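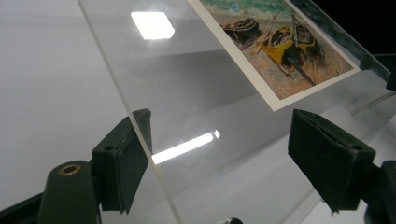
Acrílico transparente, visto pela borda.

A parede que fica para a semana

Há em quase todas as casas de Sidville um quadro encostado ao rodapé. Chegou numa mudança, num aniversário ou numa tarde de optimismo, e ficou ali «só até decidirmos a altura». A altura, ao que parece, é zero. Na minha casa são três, virados para a parede como alunos de castigo, e um deles está lá há tanto tempo que o gato o considera mobília.

Quando anunciei na edição passada que ia escrever sobre a arte de pendurar coisas, recebi 32 mensagens. É um recorde para esta newsletter, que costuma provocar nos leitores um silêncio respeitoso. A maioria vinha de pessoas a explicar por que razão ainda não penduraram nada. As casas arrendadas são o motivo mais invocado, seguidas de perto pelo cônjuge. Uma leitora alega que anda a «viver com a parede» antes de tomar uma decisão. Vive com ela há 11 anos e diz que se dão bem.

A altura certa é o assunto que mais estraga jantares. A regra dos manuais manda pôr o centro da imagem à altura dos olhos, sem especificar de quem. Os olhos da minha sogra e os do meu cunhado estão separados por uns bons dois palmos, e o compromisso a que chegámos na sala não serve a nenhum dos dois. Vikas Tiwari, que montou exposições durante metade da vida e agora monta sobretudo argumentos, defende que quase toda a gente pendura alto demais. «As pessoas penduram quadros de pé e depois vêem-nos sentadas», escreveu-me. Experimentei descer o do corredor. Fica de facto melhor, tirando o facto de no corredor ninguém se sentar.

Depois há a questão do que se põe à frente. O vidro é bonito, pesa como um remorso e parte-se na véspera de visitas. O acrílico é leve, não faz estilhaços pela sala e risca-se se alguém lhe passar um pano com convicção. Convém limpá-lo com um pano macio e pouco húmido, sem álcool nem limpa-vidros, o que elimina exactamente os dois produtos que toda a gente tem debaixo do lava-loiça. E traz quase sempre uma película protectora de cada lado. Digo isto porque vivi um Inverno inteiro a achar que tinha comprado um acrílico um pouco baço.

Da electricidade estática falo com menos serenidade. Puxa-se a película, e a placa atrai imediatamente todo o pó da divisão, dois pêlos do gato e um terceiro pêlo que não é de ninguém cá de casa. O terceiro fica sempre por dentro. Só se dá por ele depois de tudo apertado, e há quem o deixe lá e passe a chamar-lhe textura.

Hongmei Zhong tem uma pequena oficina de molduras na Rua Brindby e uma paciência que não merecemos. Perguntei-lhe qual é a peça que mais lhe aparece ao balcão, à espera de gravuras raras ou, vá lá, diplomas. São postais. Gente que gasta na moldura oitenta vezes o que gastou no postal, e que a meio da encomenda baixa a voz para explicar que é «só uma lembrança». A cliente mais velha que lá vai tem 83 anos e leva um de cada vez, sempre em Outubro, sempre de sítios onde não esteve. São as amigas que lhos mandam. Ela emoldura-os e, segundo me garantem, critica a caligrafia.

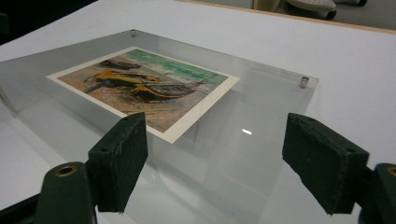
O postal tem aliás um problema que as pinturas a óleo não têm, que é o verso. Emoldura-se a vista da baía e perde-se para sempre a frase «está calor, a tua irmã está insuportável, beijos», que era de longe a melhor parte. Hongmei sugere duas placas transparentes e um sítio onde a peça se possa ver dos dois lados. Eu sugiro fotocopiar o verso e guardá-lo na gaveta das coisas que se guardam. O meu filho, consultado sobre o assunto, quis saber para que servem os postais.

Quanto aos furos, a minha autoridade é a de quem já fez muitos e aproveitou poucos. Marquem a parede com um lápis e não com a unha. Usem papel recortado no tamanho da peça, colado com fita de pintor, e deixem-no lá uns dias antes de abrir seja o que for. O método funciona tão bem que tenho um rectângulo de papel pardo por cima do sofá desde a Primavera, e já houve duas visitas que o elogiaram.

Vejam também o que está por trás. Uma parede de tijolo e uma de gesso cartonado pedem buchas diferentes, e a caixa sortida que comprámos todos na mesma loja traz cerca de oito de cada tipo, menos do tipo que é preciso. Se o quadro for pesado, dois pontos de fixação mantêm-no direito mais tempo. Se a parede for comum a um vizinho, evitem as nove da manhã de domingo. Esta última regra não a tirei de um manual, tirei-a do vizinho.

Recebi ainda uma longa carta em defesa do quadro no chão, que o autor considera uma opção estética assumida e «muito vista em revistas». É verdade que nas revistas há quadros no chão. Também há taças com limões que ninguém espreme e camas com onze almofadas. Nas revistas não se aspira.

Para quem quiser passar da teoria à bucha, a oficina da Rua Brindby faz na próxima quarta-feira, às 18h30, uma sessão de montagem para principiantes. Leva-se uma peça pequena de casa, um lápis e, se possível, a pessoa com quem se discute a altura. A entrada é livre e a Hongmei pede que não tragam espelhos, por razões que não quis desenvolver. As inscrições fazem-se ao balcão ou respondendo a esta mensagem, que eu reencaminho quando me lembrar.

Na próxima edição: cortinados, e a estranha crença de que encolhem todos por igual. Se tiverem fotografias de bainhas, mandem. Já tenho as minhas, mas estão encostadas ao rodapé.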